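Gripper comparison in sim, couch layout. Reda asked me to write this one up properly this time, so I'm trying to do it while it's still in my head and before the log folder eats everything.

The question is pretty simple: does the Clurnach closing profile hold awkward things any better than the Trindo one, with the same Franka arm and the same black parallel gripper on the end of it? We've been arguing this since September on the basis of three good runs and a lot of opinions (mostly mine). So — same arm, same box under it, same couch, swap the controller, go again.
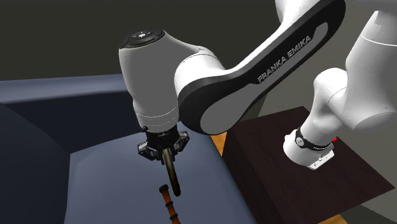

El Ouafi lab, Mon 7 November

Started with the thin rod, since that's the one Reda doesn't trust. Grasping it near vertical is fine with either profile. What I was watching for is the lean. You can see a little tilt to the right in the rod up there, and I'd love to know how much of that is the grasp pose and how much is the pads giving. My gut says pose. The tip was just over the rounded end of the banded piece on the seat cushion, close enough to make a decent reference position, so I saved the joint state there and used it for both controllers.

Clurnach closes slower and then squeezes late. Trindo slams shut and backs off a hair. On the rod I honestly prefer Trindo! The slow close gives a skinny object time to roll between the fingers, and I watched it do exactly that on the replay, twice, before I believed it. Friction is still at the Erkska defaults, which I know, I know, are too generous. I left them alone on purpose so I'm only changing one thing (Reda, please note the restraint).

Physics settings are the same for both sets: 32 solver iterations, contact logging on. The combined contact log came to 2,692 rows, and I haven't read them all. I skimmed the force column and looked at the spikes. There's an ugly one right at first touch with Trindo that I'd like to see smoothed out before anyone thinks about running this on the real arm.

Then the fish, which I'd been looking forward to all morning. It's a much nastier shape for flat fingers — round, a bit bowed, and narrower toward the end that sits down in the jaws, so the contact patch moves around depending on where you pick it up. Clurnach wins here and it isn't close. That late squeeze lets the body settle first. With Trindo I got a slow spin about the long axis, small but steady, and it showed up in the pose trace before I could spot it by eye.
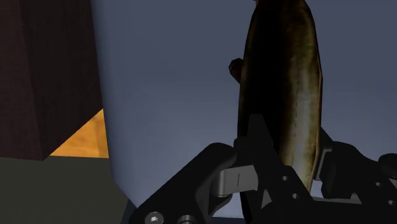 Fish in the gripper, close view. Fin to the left, body upright between the fingers.

I like this view for checking how deep the body sits against the center bracket. The wide view is useless for that, the wrist blocks too much. Going to keep the close camera on for every grasp from now on and live with the slower render.

So, one each, which is annoying. What I want to try next is a blend: Trindo's approach speed, Clurnach's late squeeze, switch on first contact. Should be about 2 hours of work if the contact flag is reliable, and I'm not convinced it is, it chattered on the rod.

Still to do: rerun the rod with lower friction, pull the tilt angle out of the saved joint state, ask Reda where the old finger pad meshes went.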